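The Second Shift on the Server Line

By Monday 11/04/2022 the refurbishing hall at Werum had run its first robot cell for 15 weeks, long enough for the people who work next to it to stop walking over to watch.

The company takes in used servers from data centers, strips them, tests the parts and sends them out again. The hall is on the edge of Lomlow, in a building that used to store carpet. In the year before the cell arrived, the crew handled 2431 machines by hand. A technician would open a server, lift out the plastic, pull the memory, check the board for damage, log it all and slide the chassis along to the next bench. A good day was a day when the screws weren't stripped.

The robot took over part of that. Management bought the arm and had the software written by Matska, a small integrator that had mostly done packaging lines. Servers turned out to be harder. Cartons come in a few sizes and hold still. Old servers come in whatever state the last owner left them, with clips broken, labels over screws and wires routed by someone in a hurry.

For the first month the cell stopped several times an hour. Each stop lit a yellow lamp, and someone had to leave a bench, clear the fault and restart the program. The technicians kept a notebook of what had gone wrong. The integrator's engineers used it more than they used their own logs. Most of the entries are short: "clip bent," "wrong model," "didn't see latch."

The notebook changed how the jobs were divided. In the original plan the cell was to do the whole teardown on four server models, with one person loading. Under the current plan the robot works on plastic parts and memory modules, and people do the rest. Heat sinks stayed with the technicians. So did processors, where one bent contact can cost more than an hour of anyone's time.

Nobody was laid off, and two people left on their own. The ones who stayed have new routines. Two technicians on each shift are certified to teach the arm a new model, which means guiding it by hand through every position and correcting the points afterward on a screen. They get a higher hourly rate for it. Others asked for the training and are waiting, and the waiting list is a sore subject in the break room.

The physical side of the work is easier to agree on. Pressing memory latches all day is hard on the thumbs, and several people on the line had worn braces for years. A technician who once released 1307 modules in a week now does a small part of that, mostly on models the arm hasn't been taught. The lifting hasn't changed. A full chassis still has to be carried from the pallet to the cell, and some weigh as much as a ten-year-old child.

Up close, the work is slow and tight. There is little room between the board, the rail and the plastic, and a fingertip has to go in at the right angle.

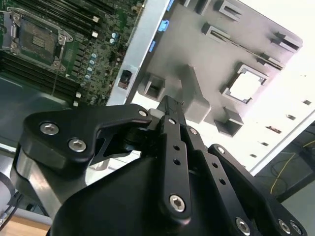 Atallah says the hardest thing to get used to was the pace, because the arm never speeds up before lunch or slows down after it, and the person loading it ends up keeping its time. On the old benches you could work ahead and then take a minute. With the cell, a minute away means a lamp.

That complaint has reached the shift leads. Since early fall the loading job has rotated every two hours, and a rack beside the cell holds enough opened machines to let the loader step away. The change cost a little output. It also ended most of the arguments about who got stuck there on Fridays.

The company has ordered a second cell, due in the spring. Before it arrives, the crew has to finish sorting 582 machines of a model the first one can't open, all of them stacked along the back wall. Those will be done by hand.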